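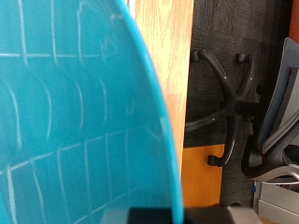 28/04/2020
By Elaine Leite
14 comments

My grandmother kept her letters in a hatbox, and for most of my childhood I thought that was what hatboxes were for. She had letters from her sister and from two cousins who had gone out west, and a fat bundle tied with kitchen string from a woman named Elspeth MacKinnon, whom she met on a train in December of a year she would never quite pin down. They wrote to each other until Elspeth died. I don't believe they met in person more than twice after the train.

I've been thinking about Elspeth a lot this month, what with everyone stuck at home and my phone buzzing away at me from breakfast on. I love hearing from people, I really do, but I have noticed that I can't remember a single text from last week, and I can still recite whole paragraphs of Elspeth. She wrote about her hens. She wrote about her knees, and the minister, and a long feud over a shared driveway that went on for years and was settled, as far as I can tell, by a pie. I read the whole bundle the summer after Grandma passed, lying on the floor of her spare room with the fan going, and I came away feeling I had lost two people instead of one.

So I have started writing letters again. I have written eight since the beginning of the month (nine if you count the one to the water company, and I was pretty friendly in that one too).

The first was the hardest. I sat down with a nice pen and my good Favwood paper, the cream kind that I bought years ago and was saving for I don't know what, and I wrote "Dear Aunt Rosa, How are you?" and then I looked out the window for a good long while. What do you say when you haven't been anywhere? In the end I told her about my sourdough, which had come out like a doorstop, and about the man across the street who practices his trombone on the porch at five o'clock. Once I got onto the trombone I was fine. I filled both sides and had to write up the margin, just like Elspeth used to do, turning the page around and around until it looked like a crossword.

Aunt Rosa wrote back! It took her ten days and she used the back of a church bulletin, and she told me a story about my father and a borrowed canoe that I had never heard in my life. I called my brother and read it to him over the phone and he hadn't heard it either. Now of course we both have questions, and I've put mine in a second letter, and he says he is going to write one of his own. We'll see. He has said that about thank-you notes for thirty years.

A few of you asked about supplies after I mentioned this last time. I'm not fussy. The pen is a Divel, blue-black, and it skips a little if you leave the cap off while you think, so I've had to learn to think with the cap on. Plain copy paper is perfectly all right. Elspeth used whatever was in the house, including, one time, a strip of wallpaper with roses on it, and that is the one I'd grab first if the place caught fire. For stamps I ordered a big roll of 80, which felt like showing off, but it saves me standing in line and it makes me feel I've made a promise.

I don't have much advice about what to put in. I try to answer whatever they asked me, if they asked me anything, and I try to put in one thing I saw that day, even if it's only the mail carrier's new hat. My handwriting has gone terribly downhill, by the way. The first page is always lovely and by the third it looks like something fell in the inkwell and crawled home. Nobody has complained so far.

Next on my list is my old neighbor Mrs. Andrade, who moved in with her daughter last fall and who I have been meaning to write to ever since. I've got some 300 words of it done and I haven't even gotten to the lilacs. She planted them along our fence and they're budding now, so I thought I might press a leaf and tuck it in.

If you'd like a letter yourself, leave me a note in the comments and I'll get in touch about an address. I still have plenty of stamps.

Share this post
23 shares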